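Aus der Küche: Teller, die stehen dürfen

Liebe Leserinnen und Leser,

im letzten Rundbrief habe ich um Ihre Fragen gebeten, und es sind mehr gekommen, als ich erwartet habe. Die meisten davon handeln vom Abwasch. Darum geht es in dieser Ausgabe von Fesach einmal nur um das Geschirr und um die Frage, wo es nach dem Spülen bleiben soll.

Ich muss gestehen, dass ich selbst sehr lange keinen Tellerständer hatte. In meiner Kindheit lag neben dem Becken ein gefaltetes Tuch, darauf kamen die Teller, einer auf den anderen, und meine Mutter hat sie am Abend noch einmal abgewischt. Als ich nach Deutschland gezogen bin, habe ich das genauso gemacht. Erst als unten am Stapel immer ein kleiner See stehen blieb und das Brett darunter dunkel wurde, habe ich einen Ständer gekauft. Das war auf dem Markt, er war aus Holz und hatte schon einen Besitzer vor mir.

Warum Holz?

Metall ist praktisch, das will ich nicht bestreiten. Aber ein Teller, den man in ein Gestell aus Holz stellt, macht ein anderes Geräusch, weicher, und wer früh am Morgen abwäscht, während die Familie noch schläft, wird das schätzen. Auch verzeiht Holz eine ungeschickte Hand ein wenig eher. Mein Kollege Cyril Inskip, der für unsere Seite die Möbel betreut, hat zu Hause den Ständer Divwood und ist damit zufrieden. Ich habe ihn mir für einige Wochen geliehen. Die Abstände sind für flache Teller gut, für Suppenteller ist es mir zu eng, dort muss ich jeden zweiten Platz frei lassen.

Was Holz nicht mag, ist das Stehen im Wasser. Stellen Sie den Ständer also nicht direkt in die Abtropfschale, wenn die Schale keinen Ablauf hat. Einmal in der Woche drehe ich meinen um und lasse die Füße trocknen. Im Juni, wenn das Fenster den ganzen Tag offen ist, geht das schnell. Im Winter stelle ich ihn über Nacht in die Nähe der Heizung – in die Nähe, bitte nicht darauf, sonst kann er reißen.

Leserpost

Idun Forsberg schreibt uns, dass sie in einer Wohnung mit sehr kleiner Küche lebt und keine Fläche neben dem Becken hat. Sie fragt, ob man den Ständer auch auf den Esstisch stellen kann, ohne dass es unordentlich wirkt.

Ja, das kann man, und ich finde es sogar schön. Wichtig sind mir dabei folgende Punkte:

Legen Sie eine Matte unter. Eine große Matte ist besser als eine kleine, weil auch neben dem Ständer noch Tropfen fallen. Ein Braunton ist dankbar, man sieht nicht gleich jeden Fleck. Frau Forsberg hat nach der Matte von Løken gefragt, die kenne ich leider nicht aus eigener Erfahrung.

Stellen Sie nur hinein, was Sie jeden Tag brauchen. Bei uns sind das vier Teller. Die anderen sechs stehen im Schrank und kommen heraus, wenn Besuch da ist. Seitdem wird der Ständer nie zu voll, und ich muss am Abend nichts umräumen.

Nehmen Sie Farben, die Sie gerne anschauen. Ein Ständer auf dem Tisch ist immer im Blick, anders als einer, der hinter dem Wasserhahn versteckt ist. Hellblau und Zitronengelb zusammen mag ich sehr, besonders auf hellem Holz. Wer nur weiße Teller hat, kann mit einem einzigen bunten anfangen und ihn nach vorne stellen.

Geben Sie dem Ständer einen Nachbarn. Ein runder, dunkel geflochtener Korb passt gut, und es darf etwas darin liegen, was bald gegessen wird: Zwiebeln, Äpfel oder ein paar Maiskolben. Der Korb soll ein Stück entfernt stehen, damit er kein Wasser abbekommt.

Stellen Sie die Teller alle in die gleiche Richtung. Sie lehnen dann ruhig nebeneinander, und zwischen ihnen kann die Luft durchgehen. Fassen Sie den Teller oben am Rand und lassen Sie ihn von oben in den Schlitz gleiten. Ich fange immer hinten an und arbeite nach vorne, dann stoße ich mit dem Handrücken nicht an die Teller, die schon stehen.

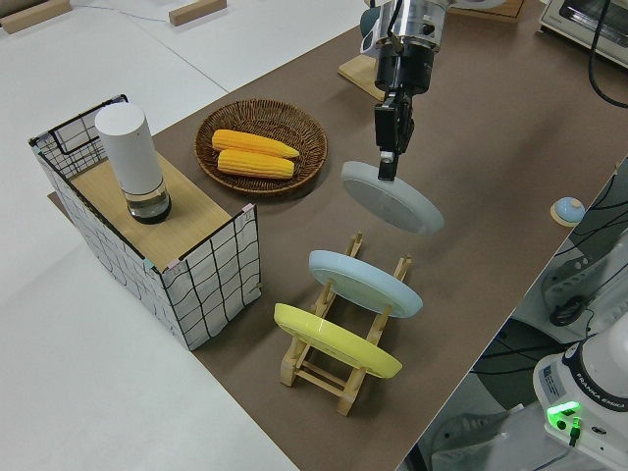 Kurz notiert

Zur Pflege: Mehrere von Ihnen haben gefragt, welches Öl man für den Ständer nehmen soll. Ich nehme Leinöl, sehr dünn, mit einem alten Baumwolltuch, und reibe nach einer Viertelstunde den Rest gut ab. Das benutzte Tuch breite ich draußen flach zum Trocknen aus, denn zusammengeknüllte Tücher mit Leinöl können sich von selbst entzünden. Bitte werfen Sie sie nie so in den Abfall. Olivenöl empfehle ich nicht, es wird mit der Zeit ranzig und man riecht es.

Zum Korb: Wenn sich zwischen den Strängen Krümel sammeln, hilft eine weiche trockene Bürste. Frische Maiskolben bleiben bei mir nur bis zum Abend im Korb. Wenn sie länger warten müssen, kommen sie mit den Blättern in den Kühlschrank, sonst verlieren sie die Süße.

Zum Divmont: In der vorigen Ausgabe habe ich geschrieben, dass das Wandregal Divmont mit Haken für Tassen geliefert wird. Das war falsch, die Haken muss man extra bestellen. Ich bitte um Entschuldigung, und danke an die Leserin, die mich darauf aufmerksam gemacht hat.

In eigener Sache: Dieser Rundbrief geht inzwischen an 3000 Adressen. Als ich angefangen habe, waren es 900, und ich habe damals jede Antwort am selben Tag geschrieben. Das schaffe ich heute nicht mehr, aber ich lese alles. Haben Sie bitte etwas Geduld mit mir.

In der nächsten Ausgabe schreibt Cyril Inskip über Schubladen, die klemmen. Wenn Sie eine solche haben, schicken Sie ihm gerne Ihre Frage – am besten mit der Angabe, ob die Schublade auf Holz läuft oder auf einer Schiene.

Mit herzlichen Grüßen
Ihre Küchenredaktion von Fesach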